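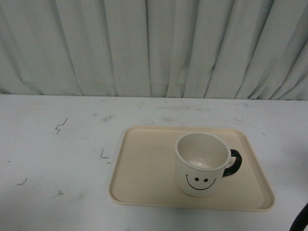 Head camera, mug on tray, start of the session. Handle to the right.

October, notebook of the perception bench

Continued from the last entry. The problem is still the same: the table plane is not stable when we look at white things on a white table in front of a white curtain. Zodar (our segmentation node) gives a good mask for the handle every time, because it is black and glossy against everything else, and a mask for the body of the mug which changes from one frame to the next. The planner then receives a mug that breathes. On the robot it looks like hesitation. In the log it is a pose that jumps along the viewing direction.

What I changed today, in order.

1. Exposure. I fixed it by hand and turned off the automatic mode. The light in the cell is dim and even, so the automatic mode was moving up and down for no good reason. After that the mask of the tray became quiet. The tray is beige and only slightly warmer than the table, but this small difference is enough when the white balance is also fixed. I should have done it last month.

2. Plane fit. Before, we fitted one plane to everything below the curtain. The lower hem is wavy where it meets the back of the table, and points from the hem were entering the fit and tilting the plane. I now throw away a strip along the back edge. The width is a parameter, table_back_margin, in the Trinden config. I know it is ugly to have a number for this. A better way would be to segment the curtain first, but its folds look like many thin vertical objects to Zodar and I don't want to spend the week on a curtain.

3. Tray first, mug second. The floor of the tray is now its own plane, fitted inside the rim with a small inset. The mug base is placed on this plane and not on the table plane. Earlier the base was sinking into the tray by the thickness of the tray floor, and the collision checker complained when it was right to complain. We had silenced it with padding. Padding is removed now.

4. Handle direction. I take the centroid of the dark glossy region and the center of the rim ellipse, and the vector between them gives the yaw. It works well when the handle is to the side. There is one stupid failure: the smiley face. The eyes and the mouth are also black, and when the threshold is loose the mouth joins the handle region, and the yaw rotates toward the camera. I put a minimum area and I keep only the biggest component. The mouth line is thin, so it goes away after one erosion. The eyes are small and they go also.

Results. I recorded 400 frames with nothing moving and ran the old and the new pipeline over the same recording. With the old one, the yaw was wrong by a large amount in 36 frames, nearly all of them with the mouth attached to the handle. With the new one it was wrong in 7. I looked at these seven one by one. In all of them the rim ellipse is bad, not the handle. The upper part of the rim is pale against pale and the fit takes a piece of the inner wall instead. There is a small highlight at the bottom inside the mug and I suspected it first, but I masked it out and nothing changed, so I was wrong about that.

Planner side. Roria accepts the new message without changes, only the frame name is different (tray_floor instead of table). Please update your launch files, the old name will give a warning for now and an error after the next merge. With the stable pose the planner finds an approach from the right in most tries. The remaining failures are in the wrist, which turns the long way around. I think it is the joint limit cost and I have not touched it.

Replay number 2803 is the good one for showing the difference. Play it at half speed and look at the yaw arrow.

About the marks on the table. There is a small L-shaped corner on the left half, and a zigzag, and some ticks and dashes. I wanted to use the L as a fixed reference to check the camera extrinsics, because it is sharp and dark and on the surface we care about. I measured it with the ruler from the table edge and compared with the reprojected point. The error is smaller than I expected on the left and I can't say anything about the right, where there are no marks I could use. So please do not clean the table with alcohol until we have a proper target there. The gray scuffs can stay too, they give some texture for the stereo matcher, and the region near the back edge with the smudge has better depth than the clean parts.

A thing I noticed by chance: the arm in its rest pose enters the lower right corner of the head view as a dark sliver. The self filter removes most of it but leaves a thin edge, and this edge was sometimes counted as an obstacle on the table. I made the arm mesh a little fatter in the Geerts filter. It eats a bit of the table surface too – acceptable, we don't put objects there.

Not done:
- rim ellipse with the inner wall rejected, maybe by using the two edges together
- handle pointing away from the camera, when the body hides it. The node should say "unknown" and not guess
- wrist turning, see above
- a test in the nightly run with the recording of today. It is big, I have to cut it first
- gray or colored cloth in place of the curtain, to compare

18:40. Ran everything one more time after a restart of the computer. The fixed exposure was lost, the driver goes back to automatic at boot. I put the setting in the startup script and restarted again, and now it stays.

Comments (4)

Is table_back_margin measured in the table frame or in the camera frame? I tried it on the second cell and it cut away half of my table.

Reply: Table frame, in meters. I think you gave it in centimeters. I will write the unit in the config.

For the rim, try fitting on the depth discontinuity and forget the intensity. We had the same with white bowls and the color edge was hopeless on the far side.

The wrist thing is the joint limit cost, yes. The weight was raised for the old gripper and never put back. I have a branch, will push after lunch.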